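Members' outing: an afternoon with the two-armed robots at Zusteck

Some of you will remember that back in February we put a note in these pages asking who might fancy a trip to the Zusteck open day, and that I rather rashly said I would organise a coach if we got enough names. Well, we got 62, more than the coach could hold, so my thanks go to everybody who drove themselves, and to Milagros Echeverri for leading the convoy and only losing one car at the ring road (they found us in time for tea, so no harm done).

The open day was on July 14, 2019, and a very warm one it was too. Zusteck have taken over the old carpet warehouse behind the station, which a good many of you will have bought a stair runner from in your time, and they have kept the big sliding doors, so there was a nice breeze going through. We were met by Byung-chul Sun, who looks after the workshop, and given a cold drink and a sticker with our name on it. Mine fell off almost at once and I spent the rest of the day being called Margaret by a very polite young man, and I hadn't the heart to put him right.

There were 5 stations to go round, and we were split into groups so that nobody had to peer over too many shoulders. My group began with the sorting belt, which was noisy and great fun, and then went on to a talk by Geum-ok Yeon about how the arms are taught. I had always supposed that somebody sat down and typed it all in, every little movement, but the way they do it here is that a person moves a pair of handles, the arms copy what the hands are doing, and the whole thing is recorded. Do that enough times and the robot begins to get the idea. She told us they had made 70 recordings of a single job before they were happy with it, and that the first lot were thrown away when they found the person doing them was left-handed and everybody else on the team was not! I am not sure I followed all the reasons for that, but Vilhjálmur tells me it makes perfect sense, and he used to mend lifts, so I shall take his word.

After that came the station I had most looked forward to, the kitchen table. They call this project Gurnunon, and I did ask what it meant, and was told it was the only name that the whole team disliked equally. Two white arms work side by side over an ordinary wooden table, with black grippers on the ends, and the work is all plates and boards and bits of food, the sort of thing you or I would do without a thought while listening to the wireless. I must say I had expected something much grander and shinier. It was more like somebody's kitchen halfway through getting the supper on, with cables looping about and crumbs here and there, and I warmed to it straight away.

What strikes you, standing close, is how fiddly a plate is. Gyu-bin Yoon, who was looking after our group, explained that the rim is the only sensible part to get hold of, and that a gripper has to come at it from the right side and close just so. Pinch too far in and you are in the dinner, and not far enough and you have a plate on the floor. He said they had got through 50 plates in the spring alone, and when Milagros asked why they didn't use tin ones he said that people at home don't, which I thought was a fair answer.

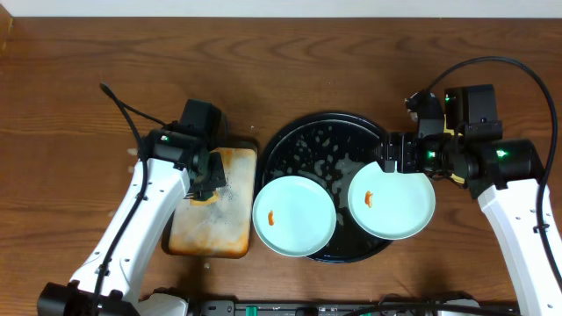

The food is its own trouble, of course. A plate is the same shape every time you meet it, but a small soft morsel is never quite the same as the last one, and it may slide, or stick, or squash. Gyu-bin was very patient with our questions on this point, including a long one from the back about custard. We were asked to stay behind the yellow rope while the arms were working, and I am pleased to report that we all did, even Vilhjálmur.

Tea was in the loading bay and there was plenty of it. Several of you have asked about the lemon slices: they came from Vainio on the high street, and yes, they do them by the tray if you order the day before.

Byung-chul has very kindly said we may come again when the new station opens, and would like to hear from anybody with stiff or painful hands who might be willing to talk to the team about which kitchen jobs they find hardest. If that is you, please put your name on the sheet by the door or catch me after the Thursday meeting. A brown cardigan was left on the coach and is in the office cupboard.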